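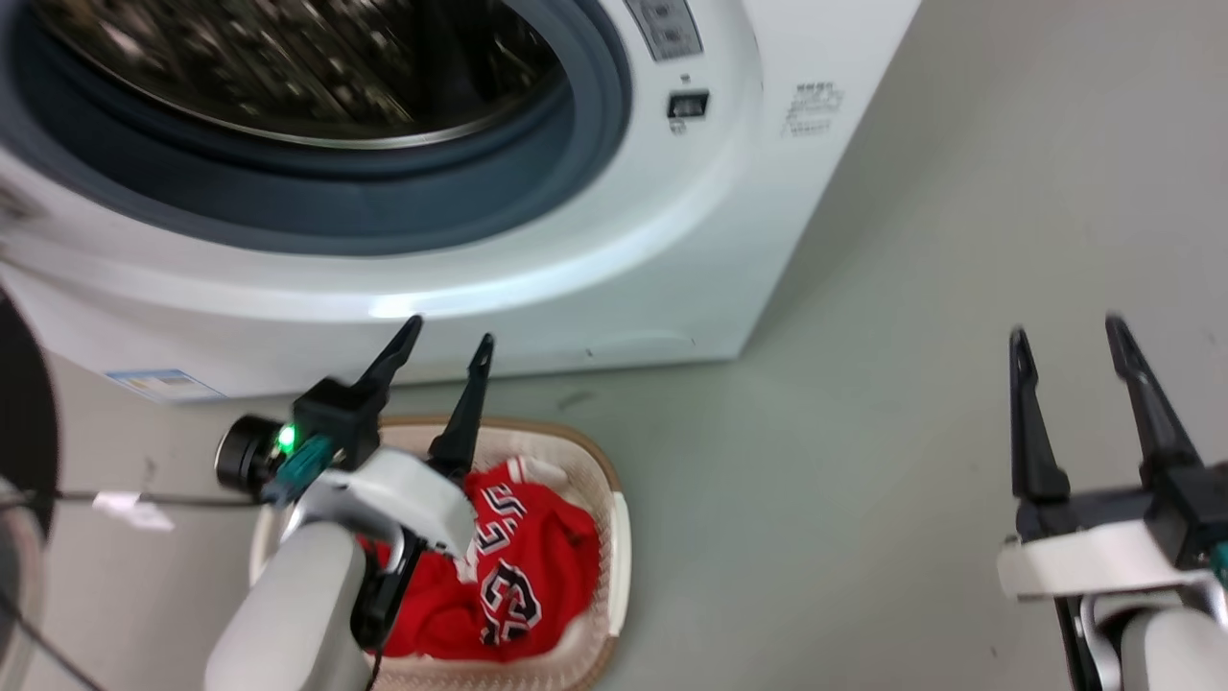 3. Laundry habits and lint release in shared homes

3.1 Setting and households

Figure 1. A front-loading washer of the general type covered in this section, porthole and perforated drum seen from above.

The survey covered 79 households in two districts, Wemitz and Tsegaye. Both sit on the same river, both get hard water, both have older apartment blocks where the washer lives in the kitchen or the bathroom. Wemitz is denser. Tsegaye has more families with small children and, going by the interviews, a lot more bedding per week. Households were asked to keep a laundry diary for 8 weeks. Most did. The ones that stopped early are left in for the habit questions and left out of the lint weights.

We limited the lint work to front-loaders. Top-loaders use more water per wash and tumble the load in a different way, and mixing the two would have made the weights hard to read. Older machines were allowed. Machine age was asked but answers were poor – many renters had no idea and the landlord was not part of the study.

3.2 What people said they do

The diary had one line per wash: time of day, program, load type, how full, detergent, anything odd. "How full" was a choice of half, mostly full, or packed. We did not weigh loads at home. Self-report is weak here and we know it, see 3.5.

Evening washing was the norm in Wemitz. Tsegaye was more spread out, with a bump in the morning after school drop-off. A few homes ran the machine overnight on a delay timer, mostly to get cheaper power. Sheets and towels were nearly always washed alone. Fleece was not. Fleece went in with whatever was on the floor, which matters for us since fleece is the main shedder among common household fabrics in our bench tests (section 2).

Temperature: 30 degrees was by far the most common setting for clothes. People gave different reasons for it, cost first, then fear of shrinking. Hotter washes were kept for towels, baby things and sickness in the house. Several respondents said they did not know what the program names on their machine meant and just used the one the last person left it on. This came up often enough in interviews that we added a follow-up question halfway through, so the data on it cover only the second half of the diary period.

Quick programs were popular. They use a shorter tumble but often less water too, and the two effects pull lint release in opposite directions. Our diary can not separate them.

3.3 Lint collection

Each household got a Dakirel mesh bag to fit over the drain hose outlet, where the outlet could be reached. Where it could not, no bag, habit data only. Bags were swapped every 2 weeks, air dried at room conditions, then weighed at the lab bench in Tellerov. Hair, coins, paper and bits of plastic were picked out by hand before weighing. Paper was the worst. One tissue in a pocket ruins a bag, and there is no clean way to get it out of wet lint once it has broken up. Bags with visible paper were flagged and dropped.

The mesh catches the larger fibers. Fine fibers go through and down the drain, so the weights reported here are a floor on total release and should be read that way. We considered a finer mesh in the pilot but it clogged, and one pilot home had water on the bathroom floor. Went back to the coarser one.

Door seals were also wiped at the start and end of the study with a dry pad. The fold of the rubber seal holds a surprising amount of lint and hair, and it can let go of it in a later wash that had nothing to do with it. Wiping at the start was meant to put all the homes on the same footing. The end wipe was weighed separately and is not added to the bag totals.

3.4 Results

Load fill was the clearest pattern. Half loads gave more lint per diary entry than packed loads of the same type, in both districts. This fits the bench results: more room in the drum, more drop and rub, more loose fiber. The gap was widest for mixed loads with fleece and close to nothing for sheets.

Temperature showed a weaker pattern than expected. Warmer washes did release more, but they were mostly towels, and towels shed a lot at any setting. Once load type is held fixed the effect shrinks and in Tsegaye it is gone. We would not lean on this result either way.

Detergent type, liquid or powder, made no differnce we could see. Fabric softener use was linked to slightly lighter bags in Wemitz only. Softener users there also dried indoors and washed less often, so the link may have nothing to do with softener.

New clothes stood out. Diary lines marked "first wash" were rare, but bags that covered one were heavier than the same household's other bags nearly every time. Same finding as the bench work with new against worn garments.

3.5 Limits

Self-reported fill, as said. One bag covers several washes, so per-wash figures are shared out across diary lines by load type and the method for this is crude. Missed lines make it worse. Households that agreed to have a bag on their drain hose are probably tidier and more intrested in the topic than their neighbors. No tumble dryers were included – few homes in either district own one – so lint lost in drying is not covered at all.

Season is a further issue. Diaries started in April, when winter fleece was still in use, and ran into warmer weather. The drop in bag weight over the later swaps could be the season or could be people getting more careful while being watched. A second round starting in fall is planned and will use the same bags and the same diary, with a kitchen scale added for loads.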